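Stomerano Creature Cards, second edition: a review
Posted October 10, 2023 by Ashley Ashworth

I wanted to like this more than I do. The first Stomerano set had thin card stock and muddled rules, and I still played it every week for most of a winter. The second edition promises 60 new creatures, a rewritten battle system and "a living bestiary". I'd settle for rules that fit on one sheet.
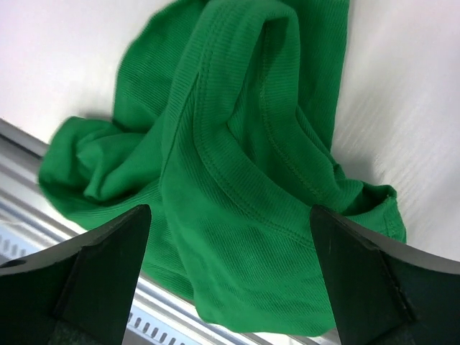
Two knitted garments, a green one and a mustard-tan one.
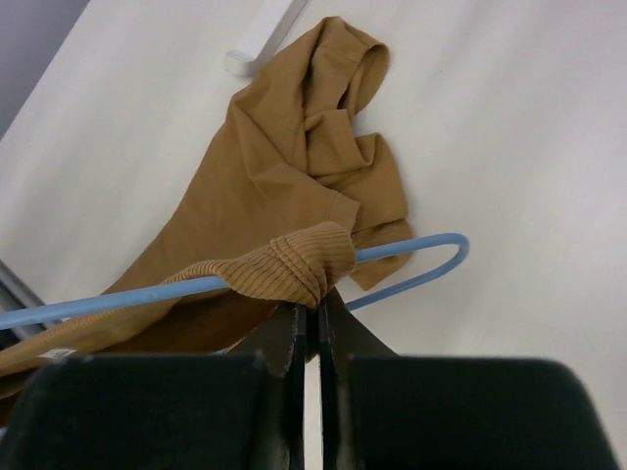

The starter box costs 1749 points in the Grovside shop, or you can buy the creatures in packs at 599 points each. Points are sold in bundles that never quite match the price of anything, so you always end up with a few left over. I've complained about this before and will go on complaining.

The creatures first. Clomum is the one on the lid, a sort of moss-backed tortoise said to have slept through the drowning of its own valley. According to the card text, its snore can be heard two kingdoms away and travellers take it for thunder. Fine. I like that. Then you turn over the next card and it's a lion whose roar can be heard across an ocean, and after that comes an owl whose call carries to the moon. Somebody on the writing team is very keen on distance. By the twentieth card I had stopped reading the lore and was only looking at the numbers.

The numbers are a mixed bag. Clomum has far too much health for a creature you can bring out on your first turn. Dilruba Bhuiyan built a deck with three of them and I couldn't shift her. We played four games and I lost all four, two of them without landing a proper hit. The rulebook says earth types are weak to frost, but there are only 3 frost creatures in the box and one of those needs a habitat card sold separately.

Mansour, the sand fox, is much better. It's quick and fragile, and it can swap places with anything on your bench once per round, so you have to think about where everyone is standing. If the whole set had been made with that much care I'd be telling you to buy it. Menaka Ekanayake disagrees and reckons it's a nuisance to play against. She may have a point, as our last match took around an hour and she spent much of it sighing.

The art is good, the backs are plain, and the sleeves supplied are too tight for the foil cards. I bent a corner getting one in. The app scanner read most of mine at the second attempt and refused the owl altogether.

If you own the first edition, get a single pack and hope for Mansour. New players could wait until December, when a balance update is supposed to arrive. The last one was two months late and changed the font.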